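Last updated: 10/16/18

Microfibre or cotton for kitchen worktops?

protalport
We've just had a white worktop put in and every smear shows. I've been using old cotton tea towels. Is microfibre worth paying for?

Arthur
Yes. I switched over two years ago and wouldn't go back. Damp cloth, drop of washing-up liquid, then a dry one to finish. Read the label before you buy, they aren't all the same mix.

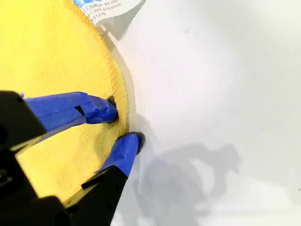

Wash them at 40 with no fabric softener. Softener clogs the fibres and then they just push the grease about.

Tusmont
Disagree. Mine were useless after a few months, softener or not. Cotton can go in a boil wash and costs nothing if you cut up old sheets. I keep 11 on the go.

Arthur
Were you putting them in the tumble dryer? High heat ruins them.

Tusmont
No, on the line.

Ľubica Tichý
I use both. Cotton for spills, microfibre for the final wipe. On white it's the drying that matters, most of the streaks are hard water.
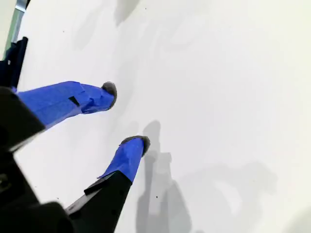 White surface, blue tape.

protalport
Thanks. We are in a hard water area, so that could be it. Will try drying it off properly first.

Urier
Don't bother with the special sprays either. I paid for a 330 ml bottle and it was no better than vinegar.

Ľubica Tichý
Not vinegar if it's stone, though. Check what it's made of.

Contact us | Copyright Protalport Forums | Back to top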